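Thread on the dropped-grip fault we had at Lilgate, written down while I still remember the order of things. Long, sorry. 1/

Background for anyone new: we do bench handling trials with small household items. Pick up, move, put down, repeat. The fault was a gripper that opened in the middle of a move without being told to. 2/ 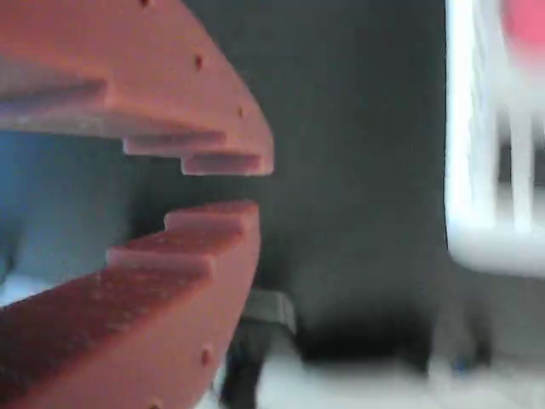
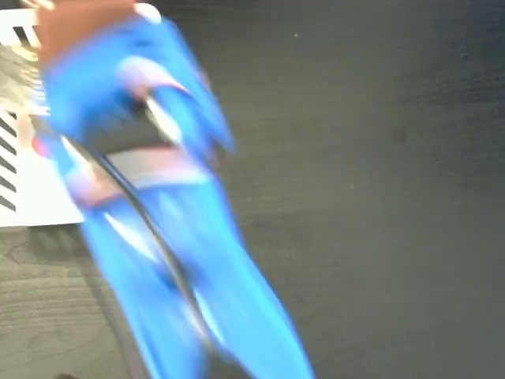
First report came from Herman Sutanto on 11 March 2023. He was running a 500-cycle endurance set and logged a drop at cycle 27. He assumed a bad grasp, reset and carried on. 3/

It did it again at 80. Same kind of move, long swing across the table, and the fingers let go partway. He stopped the run there and wrote it up, which was the right call. 4/

What we checked first: grip force. The setting was normal. We raised it one notch and it still dropped. So we put it back. Please put your settings back when a change does nothing, it saves the next person an hour. 5/

Second: the fingers. Angelica Panganiban swapped the pads and looked at the mounts. One screw was a little loose. We tightened it and I was sure that was the answer. It was not. The next drop came before lunch. 6/

Third: software. Gorazd Dimitrov went through the command log line by line. No open command was sent at the time of any drop. The controller thought the gripper was closed the whole time. That was the first useful fact we had. 7/

If the controller says closed and the gripper is open, you look at what sits between them. In our case that is a cable, a connector and a small driver board. 8/

Slamet Pasaribu found it by holding the connector and moving the arm slowly by hand, power to the motors off. At one wrist angle the signal line went dead for a moment. Move it back, signal returns. 9/

The cable had been tied too tight at the last service. Every long swing pulled on the plug. The wire inside had started to break near the crimp. From the outside it looked fine. 10/

Why the fingers opened: the driver board was set to release on loss of signal. Somebody picked that years ago so a person could get their hand free. Reasonable at the time. With a light plastic item, no harm. With something heavy or sharp, a different story. 11/

We talked about changing it to hold on loss of signal. Aiman Hartono was against, and I agree with him now. If a hand is caught, you want release. What we changed instead is that loss of signal also stops the arm, so anything dropped falls straight down and isn't thrown. 12/

About thrown: one of the drops sent a cup off the table and past the line we stand behind. It hit the floor and did no damage. I still filed it as a near miss. A few people thought that was too much. It left the work area, so it gets filed. 13/

Fixes, for the record:
New cable with a proper loop of slack at the wrist.
Tie points marked with paint so the next service puts them in the same place.
Arm stops on signal loss.
Pull test on the plug added to the monthly sheet. 14/

After that Herman ran the full 500 with no drops. Then he ran it again with the speed up. No drops. I would like to see it hold until July before I call it closed. 15/

Parkham has the same driver board on 2 of their cells. I sent them the notes and they found one cable tied the same way. No fault there yet, but they replaced it anyway. 16/

A question I got by message: why didn't the fault alarm go off? There was one. It needed the signal to be missing for longer than these gaps lasted. Gorazd has shortened the time. We get a few false alarms now and I can live with that. 17/

Another one: could a camera have caught it sooner? Maybe. Blurry video of a fast swing doesn't tell you much about a plug. The log did most of the work for us. 18/

If you have a gripper that lets go on long moves and a log that looks clean, check the wrist cable before you touch grip force. Power off, move it slowly, watch the signal. Replies are open if you've seen the same thing on other boards. 19/19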